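31 October 2021. Thread on the new 737 bus timetable, as I've now read the whole thing and a few people at the stop asked.

### 1

The 737 still runs Wosden to Lepik through Storken. The route is the same as far as the Storken turn. After that it no longer goes down Mill Lane and back, it stays on the main road.

### 2

If you use the Mill Lane stop, your nearest one is now the chapel. It's a five minute walk, uphill on the way home. There's no pavement on the last bit, so take a torch now the clocks have changed.

### 3

First bus out of Wosden is 6.10, was 6.25. I know that sounds worse but it now gets to Lepik before the 7.02 train instead of three minutes after it. I missed that train most of last winter.

### 4

Evenings are thinner. The 19.40 and the 20.40 have gone and there's one at 20.15 in their place. Last bus from Lepik is 22.20, same as before.

### 5

Sundays: every 2 hours, all day. The old Sunday timetable had a gap after lunch that made it useless for visiting anyone. I'd take this over what we had.
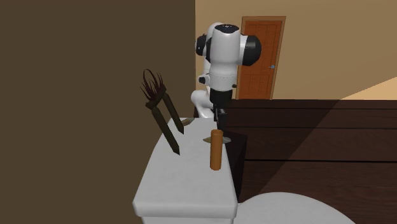

### 6

Fares. A single from Wosden to Lepik hasn't changed. The day ticket has gone up, and it now covers the 34 as well, which it never did before. If you change at Storken for the hospital, the day ticket works out cheaper than two returns.

### 7

The 34 is run by Cirel and the 737 isn't, so the drivers may not all know about this yet. Mine this morning didn't. The wording is on page two of the leaflet, bottom left. I've folded mine so that bit is on the outside.

### 8

School run. The extra bus, the 128, leaves Storken at 15.35 and stops everywhere to Wosden. Anyone can get on it, it isn't just for pupils. It's full as far as the garage and quiet after that.

### 9

Someone asked whether the 128 runs in half term. No. It doesn't run in the February one either, the dates are printed under the table in very small type.

### 10

The board at Wosden square still has the old times up. The one at Lepik station has the new ones, but the sheet has been put in with the Sunday side facing out. Check the heading before you trust it.

### 11

The app is right for the 737 and wrong for the 34 - it shows the old stop in Storken, outside the bank. The 34 now goes from the other side of the road, by the library. I stood at the wrong one and watched it leave.

### 12

Paper leaflets are on the bus, in the rack behind the driver, and in Storken library on the table by the door. Large print ones you have to ask for at the desk.

### 13

Correction to 4: the 20.15 doesn't run on Sundays. The last one back on a Sunday is 18.50 from Lepik. Sorry, I'd read across the wrong row.

### 14

If your connection at Storken doesn't work any more, write in and give the bus number and the time. The address is on the back of the leaflet. I've written about the Mill Lane stop and will add the reply to this thread when I get one.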